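# Whiteboard wiping, taught by hand

Ffion Gethin and Vilgot Tangen spent February at the Triltier lab recording demonstrations for the Odham arm. Each one is done with the hand-held gripper: pick up the eraser, wipe the marker off the board, put the eraser back. The target was 300 demonstrations and we kept 295. 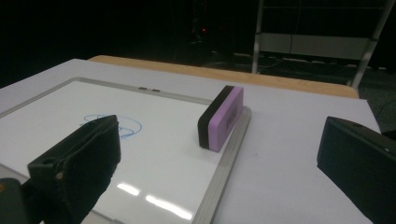

Ffion did the first 64 with her right hand, then switched to her left. Vilgot kept the log and redrew the marker loops between runs, varying their size and colour.

## Approach

The fingers come in from either side while the eraser stands on its long edge.
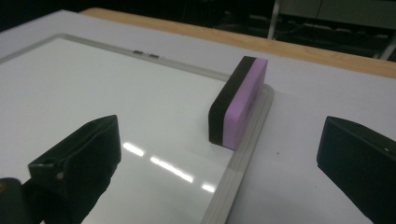

*Eraser upright by the grey frame, fingers open. Board clear.*

## Grip

We ask for a squeeze at mid-height, held for the whole stroke. The eraser is a magnetic Deli No 7840.

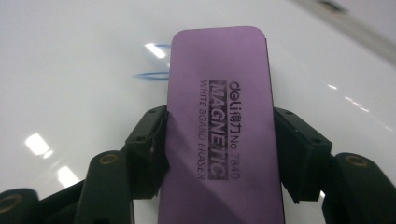
## Next

Benoît Brunet will record 12 more by remote control in the afternoons.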